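Setting Up Your Desk Power Strip
Norkberg Home Office Guide, Section 4: Power at the Desk
1/15/26 | By the Lullow guides desk
3 min read

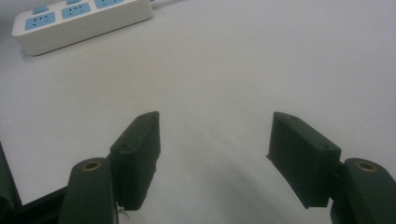 Could the strip go on the floor instead, one reader wrote in to ask, with the desk already so full? It certainly can, as long as it stays out of the path of feet and chair wheels, but we do like it up on the desktop where you can get at it.

Before you plug anything in, take a slow minute with these steps (a cup of coffee is fine, just keep it at the far end of the desk!).

1. Wipe the desktop and let it dry all the way.

2. Set the strip near the back, sockets facing up, with the cord heading toward the wall. Leave a little slack so nothing tugs when you shift things around.

3. Check the rating printed on your own strip and add up the watts of everything you hope to run. On a strip rated for 2,000 watts, a 40-watt lamp and an 80-watt monitor are easy company, and you'll have plenty left for the laptop.

4. Plug the strip into the wall outlet, then add your things one by one, pushing each plug in until it sits snug.

Note: Bulky chargers do best at the end of the row, where they won't crowd their neighbors.

CAUTION: Never plug one strip into another. Keep heaters and kettles on a wall outlet of their own. If the housing feels hot or the cord looks worn, unplug the strip at the wall and stop using it.

Related
Choosing a Desk Lamp for the Elton Desk
Taming Cords Behind the Gentile Shelf
February Desk Cleanup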